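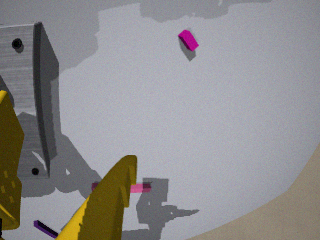

Wrist view in the simulator, with the yellow fingers close to the pink bar and a magenta block still waiting farther off.

Puvix Two-Finger Gripper Pack: a long look at a small download

3 May 2023

I have been putting off this review for a while, mostly because I kept opening the simulator to check one little thing and then losing the whole evening to it. The Puvix pack is a set of simulated gripper models, and I bought it to replace the Bundell pack I'd been using since I started practicing pick-up tasks at home. It costs $48, against $76 for the Bundell, so I was ready to forgive a good deal. I didn't have to forgive all that much!

Setup was friendly. I loaded it into my usual tabletop project, pointed the controller at the new joint names, and had the fingers opening and closing before my tea was ready. The manual is only 20 pages and it reads like somebody sat down and wrote it in one go (I mean that kindly), although the part on joint limits could use another page or two.

What I like best is the shape of the fingers. They curve in to a blunt, hooked tip, and with thin bars lying flat on the surface that hook is a real help. My Bundell fingers were straight, and they used to push a bar away as often as they caught it. I ran 400 grasps with each pack on the same layout of small bars and blocks, and Puvix was clearly the steadier of the two, especially when the piece sat at an angle to the fingers.

The wrist camera takes more getting used to. The metal part of the gripper fills a lot of the left side of the view, and the fingers throw heavy shadows over whatever they're reaching for. A purple bar can look nearly black on top from there, so if your detector leans on color, plan on some extra time. There's a fine speckle in the render too, which went away when I raised the sample count, at the price of a slower run. I ended up leaving it speckled.

My one real grumble is the contact settings. Out of the box the fingers are far too slippery, and I had to raise the friction before anything would stay put on the way up. The Sarkar controller plug-in has a slider for this and I'd gladly recommend it, but a newcomer shouldn't need a second download.

I'm keeping it, and the Bundell pack has been moved to the old projects folder.

Comments (3)

benchtop_dad
Did you try it with round pieces? Mine roll off the hook every time.

irnley_fan
Same trouble with friction here. Copying the values over from my Irnley arm file worked nicely.

slowlerp
Thanks for mentioning the shadows, I thought it was my lights!

Related reviews
Bundell Gripper Pack, one year in
Sarkar Controller Plug-in: first impressions
Irnley Desktop Arm model, March update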